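ホーム 登壇メモ 日々のこと 本棚 連絡先

カテゴリ:登壇メモ/ノートと手帳

「白いページから始める」読書ノートの話 話す人用の原稿メモ

(出だしはゆっくり。マイクを確認してから一呼吸)

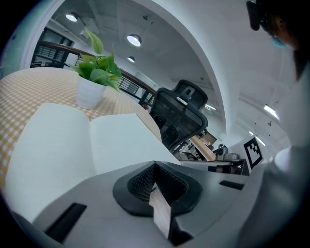

こんにちは! 今日は読書ノートの話をします。持ち時間は二十分、途中で実際に書いてもらう時間もあるので、机の上に紙とペンを出しておいてください。紙は何でもいいです、チラシの裏でも大丈夫です。

最初に自己紹介を短く。ノートを続けて八年になります。冊数は数えるのをやめました。読んだ本の記録は927件になりました、これは通し番号を振っているのでわかるだけです(ここで少し笑いが来るかも。来なくても進む)。

■スライド2 なぜ書けなくなるのか

新しいノートを開いた瞬間がいちばん怖い、という声を本当によく聞きます。きれいな紙であるほど怖い。私もそうでした。高校のとき、祖母にもらったハードカバーのノートを一年近く開いたり閉じたりして、結局最初に書いたのは牛乳の値段です。なんで牛乳だったのか今でもよくわからないんですが、書いた途端に次の行がすらすら出てきて、それがもう嬉しくて!

一ページ目には本の話を書かないことにしています。日付、天気、昼に食べたもの。それだけ書いて、本の話は二ページ目から。

(手を挙げてもらう:最初のページで止まったノートが家にある人?)

■スライド3 Galach方式

「Galach」は私が勝手につけた呼び名で、由来は昔使っていた棚の名前です。聞かれたら答える、聞かれなければ飛ばす。

やり方は簡単で、見開きの左に本文からの抜き書き、右に自分のことを書きます。右には感想を書かなくてもよくて、読んでいた駅のベンチが冷たかったとか、隣の人の傘がきれいだったとか、そういうことを書きます。三年後に読み返して面白いのは、たいてい右側です。左の抜き書きは本を開けばまた読めますが、ベンチのことは自分しか知らないので。

抜き書きは一回につき200字まで。これ以上になると手が疲れて、書き写すことが作業になってしまいます。長い段落を残したいときはページ番号だけ書いておく。

ここで例をひとつ読む。『Macedoの灯台』の三章から。
左:灯台守が油の残りを確かめるくだり。
右:「停電。懐中電灯で読む。電池がぬるい」
(読んだあと、少し間をあける)

■スライド4 Jailson Trindadeさんの手紙

読書会で知り合ったJailson Trindadeさんに、この方式を手紙で説明したことがあります。返事がとてもよかったので、許可をもらって一部を読みます。

「左右に分けるのは三日でやめました。そのかわり、上と下に分けています。私は横に長い紙が苦手なようです。下の段がいつも足りなくなります。」

これを読んだとき、うわあ、いいなあと思って! やり方を変えた人の話を聞くのが私はいちばん好きです。上下に分けると、下の段が次のページにはみ出して、そこから別の本の話につながっていくんだそうです。真似して一冊やってみましたが、私の字は大きいのでTrulbergの横罫だと二段がすぐ埋まります。無地のほうが向いていました。

(紙の見本を回す。戻ってこなくても気にしない。前回は一枚なくなった)

■スライド5 書いてみる時間

八分とります。お題は「最近、途中でやめた本」。読み終えた本だとみなさんきちんとまとめようとするので、やめた本にします。

声かけの例:
・題名を忘れていたら、表紙の色で呼んでください
・やめたページで何をしていたか思い出してみる
・字は汚いままで

この間、私は黙る。前回は話しかけすぎた。水を飲む。

時間が来たら、読み上げたい人に読んでもらう。出なければ自分のを読む(手元に用意:Noststeadの旅行記を百二十ページでやめた話。船が出ないまま百ページ過ぎるところがすごくいいのに、引っ越しの箱に入れたまま忘れてしまった)。

■スライド6 よく聞かれること

万年筆じゃないとだめですか。だめじゃないです。私の半分は鉛筆です。

スマホでもいいですか。もちろん! 検索できるのは本当にうらやましいです。私は「傘」が出てくるページを探すのに一晩かかりました。でもその一晩が楽しかったのも確かで、探している途中で忘れていた本を二冊見つけて、翌週に読み直しました。

毎日書けません。私も書けません。一月はほとんど白いです。白いページが続いたら、そのまま次のページに今日の日付を書いて進みます。さかのぼって埋めようとすると、記憶で作文を始めてしまいます。

家族に読まれたくない。これは難しい。私は堂々と食卓に置いています。堂々としていると誰も開きません。うちだけかもしれません。

■スライド7 終わりに

時間が余ったら:索引の作り方。巻末から逆向きに書いていく。本文と索引がぶつかったところで一冊おしまい。
余らなかったら:索引は配布資料の裏に書いてあります、と一言。

質問は廊下でも受けます。みなさんが途中でやめた本の題名を、よかったら付箋に書いて出口の板に貼っていってください。次に読む本をそこから選びます!

2021年4月17日

最近の記事
・鉛筆の濃さを変えてみた
・索引を後ろから書く
・横罫、方眼、無地を一冊ずつ
・途中でやめた本の棚
・手紙で続ける読書会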